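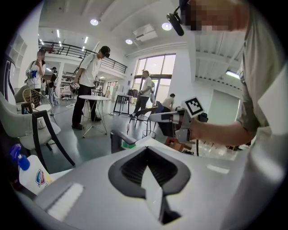
Our cleaning crew has been told that part of the job is going to machines, and that until then we'll be teaching them. I'm on the late shift at Odberg, mostly common areas. The new arrangement means doing the usual wiping down with a gripper in one hand, a strap round the head and the spray bottle with the blue trigger parked within reach, while others from the crew stand around across the room. I'm about half as fast as I was with a cloth. The task sheet still has the old times on it. Can they hold me to those? And is anyone else training their own replacement, and did you at least get a cake?
Posted by Mopsy

Imogen Bickerstaff
No cake. We had Rideo in at Lindholm for 3 months, same idea. Ask for the task sheet to be rewritten before anyone starts comparing numbers, and ask in writing. Ours was changed after 13 of us signed one email, having been ignored when we brought it up one at a time. Also ask whether the extra pay covers the time spent strapping everything on. Ours didn't at first. As for the jobs, two people moved to checking the recordings, which they describe as watching themselves clean, but sitting down. Hours for the rest of us were trimmed in January.

grout_expectations
get a neck rest

Tern
Depends on your agreement, so read it or get the union to. My brother-in-law says machines have been taking jobs since 1797, but he won't say which machine. I'd slow down to a pace your wrist can live with and write down when you start and finish each area. If the sheet's wrong, your own times are the best thing you can bring to the meeting.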